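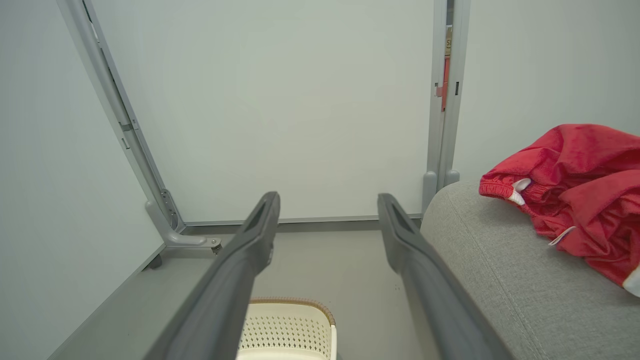 Walls that can be moved are walls for people who cannot decide, a reader wrote to me after my last column, and she asked why I spend so many words on office partitions when a good plasterer costs less in the end. I have thought about her sentence for some weeks. I think she is right about the price and wrong about the people.

I rent a workspace in a former printing hall in Skemness. The hall is one big floor of 200 square meters, and when we came there was nothing in it except the pillars and a sink. We were three small firms with one lease. My own first wish was for real walls, with doors that close with a heavy sound. In the country where I grew up, a room is a room because it has four walls which your grandfather could lean on.

The plasterer gave us a price of 3,000 for one dividing wall, without the door. The landlord said yes, but we would have to take it down again when we leave. So we bought panels instead. They are plain, pale panels in light gray metal frames, and ours came secondhand from the Prururex building when it was emptied in March. We paid 161 for each one, with the feet included.

What do I like about them? First, the color. It is almost no color. Many people find this sad, and they hang posters on it in the first week. I ask them to wait. A pale surface takes the light from the window and gives it to the person who sits far from the window, and this is a better gift than a poster.

Second, I like that you see how it is made. A plaster wall hides everything. With a framed panel you see the post, the rail and the bracket, and if something is crooked, you see also where to put the wrench. A leveling bolt is a very modest thing, but in an old hall where the floor goes down toward the drain, it does more for the room than any designer. I spent one whole Saturday on my knees with a spirit level, and I was happy.

Now the weak side, because I do not want to sell anything. These panels do not stop sound. When my neighbors from Tamihana have their call in the morning, I know all their problems with deliveries. The gaps are also a question of taste. Between a post and the next panel there is often a narrow opening, and through it you see a bit of what is stored on the other side – a tan, cardboard-colored strip, something red. Some colleagues close such gaps with foam tape. I leave mine open. I find it friendly to know that there is another room.

And do we move them? The reader suspects that we never do. In over 9 months we moved the long row twice, once when Troria took a second desk and once to bring in a cutting table. Each time it was one afternoon, with tea. Her plasterer would have needed a week, and we would still be finding the dust in our keyboards.

She writes that she wants a wall which stays when she is gone. I understand this wish very well, for a house. For a rented hall I want to leave the floor as I found it, and take my walls with me in a van.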